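Shrinking wool on purpose – dryer or no dryer?
Board: Knitting and Felting > Techniques

millpond_kate
I have 300 grams of Garnico worsted in dark green, 100 percent wool, and I want to make a felted tote with it. The pattern is the Pretudham bag, which says to knit it huge and then "full to size in hot water." No times, no temperatures. My washer at home is a top loader that locks the lid, so I can't check on anything halfway. Has anyone finished the job in a dryer? I've read both yes and absolutely not.

Swatch is 24 stitches wide on size 10.5 needles if that matters.

G. Papadopoulos
Yes, I do it all the time. Wash hot first with a pair of old jeans and a spoon of dish soap. When the stitches start to blur, move it to a dryer on medium and look at it every 3 minutes. Most of the length goes in the wash. The dryer takes up the rest and tightens the surface.

Put the bag in a zippered pillowcase or you will be picking green fuzz out of everything for weeks.

tansyroot
I have to disagree with Gorazd on this one. A dryer pulls the fabric in unevenly. I had a bag come out with one side seam an inch and a half shorter than the other and there is no blocking that back once it's set. Hot water, rubber gloves, a bucket and a clean plunger. It takes an hour and you can stop exactly when you want.

G. Papadopoulos
An hour with a plunger is fine for slippers. Kate's bag will weigh a lot more than slippers when it's soaked. Was yours seamed with the same yarn? Mine went crooked once and the cause was the seam, I had sewn it too tight.

tansyroot
Same yarn, mattress stitch. Could have been tight, I don't remember. I still wouldn't put 40 hours of knitting in a dryer.

millpond_kate
Thanks both. There's a laundry place near my work, so I can get at a front loader if I go that route.
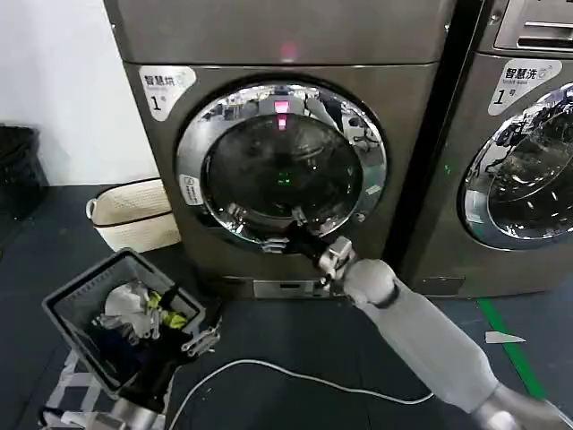
Dryer no. 1

Does the size of the drum make a difference? My thinking is that a bigger one gives the bag more of a drop and so more felting.

oldrambouillet
More drop, yes, but heat matters more than drop in my experience. Commercial dryers can run hotter than the one in your house. Go a step lower than you would at home and set a timer on your phone. Don't go get coffee.

Also, what color is your yarn again? Dark green Garnico bled on me. First wash turned a white towel the color of pea soup. Leave the good towels out of it.

fernhollow43
Can I ask a side question, is Garnico the same base as the old Vasić worsted? I have six skeins of Vasić in a bin and never got it to felt at all. I assumed it was superwash with the wrong label.

oldrambouillet
Different as far as I know. Vasić had two lines and one of them was superwash. Check the ball band for a machine wash symbol. If there's no band, wet a short piece of yarn, rub it hard between your palms for a couple of minutes and see if it mats.

fernhollow43
No band. Just tried it. It did not mat. Sweater it is, I guess.

tansyroot
Kate, whatever you decide, felt a swatch first. Make it at least 8 inches square, small ones lie. Measure before and after in both directions, because length usually shrinks more than width. Write it on a card and keep it with the leftover yarn.

millpond_kate
I can do that tonight. The pattern wants the finished bag 14 inches wide and 12 tall, and it's 21 wide by 20 tall before felting, not counting the straps. Should I felt the straps with the bag or on their own?

G. Papadopoulos
On their own, in a separate pillowcase. Attached straps wrap around the bag and leave a crease where they sit. I cord straps stretch with use anyway, so make them a little short.

tansyroot
Agree on the straps.

oldrambouillet
For the opening, baste it shut with cotton thread before you wash it. Otherwise the rim ruffles. Zodton bag frames are cut for a straight edge and won't close over a wavy one, if you were planning on a frame.

millpond_kate
No frame, just a magnetic snap.

OK, swatch report. Before, 8 by 8 inches. After one hot wash by hand, 6.5 wide and 5.75 tall, and I can still see stitches. The water was very green. I'm going to do the first part in the bucket and then see how far off it is before I decide on the dryer.

G. Papadopoulos
Sounds fine. Stuff it with plastic bags while it dries and square the corners with your fingers when it's damp. Mine take two days to dry all the way through, longer at the base.

tansyroot
Change the bucket water when it cools off. And post the bag when it's done, either way.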